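3.2 Daylight and bedding in the sleeping area

Our project looks at how the small bedroom is used during the day, and what simple changes can make it better for rest. The subject was chosen from the list for the unit Interior Environments, under the project name Carari. We studied rooms in shared houses near the Guklow campus. Room 8 is the one we discuss most in this report, for the reason that it receives the strongest sun.

The method was simple. In March we visited each room in the morning, at noon and at 4 pm, and we stayed 30 minutes each time. We noted where the sun was falling, what objects were kept on the bed and how the cables were arranged. The light was measured with a Usesen meter, which we borrowed from the school store. The meter was placed flat on the bedding and then at the height of the pillow. The highest reading on the bedding in room 8 was 1692 lux, with the inner curtain closed. We had expected a much smaller value.

The tenant told us that he likes the tree outside the window, as it gives some shade. We agree only partly. The leaves break the light into patches, but the patches are moving with the wind, and for a person who tries to sleep in the daytime this can be more disturbing than an even light. The colour of the bedding also has an effect. A pale sheet reflects much of the sun back to the face. 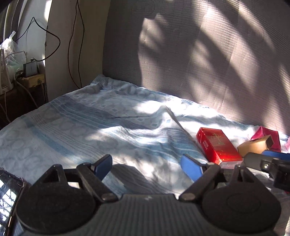 Figure 4. Bed with patterned sheet and grey upholstered panel, in direct sun with leaf shadows.

The second matter is the use of the bed as a table. In Figure 4 a grey cord is lying across the sheet and there are boxes at the right side, one of them red. The router stands in the far left corner, near a dark wooden shelf, and black cables hang on the wall. In the interviews, tenants said that small things arrive on the bed when there is no surface beside it within reach of the arm. Badawi, the furniture guide we used in class, recommends a bedside surface at mattress height – we found this only in two of the rooms.

For room 8 we propose the following changes:

A lined curtain in a middle colour, hung 30 cm wider than the window.
A narrow shelf on the right side of the bed for small boxes.
Cable clips along the wall in the router corner.
A darker bed cover for daytime.

The total cost was calculated at over the student budget, so the curtain is treated as a separate item in section 4.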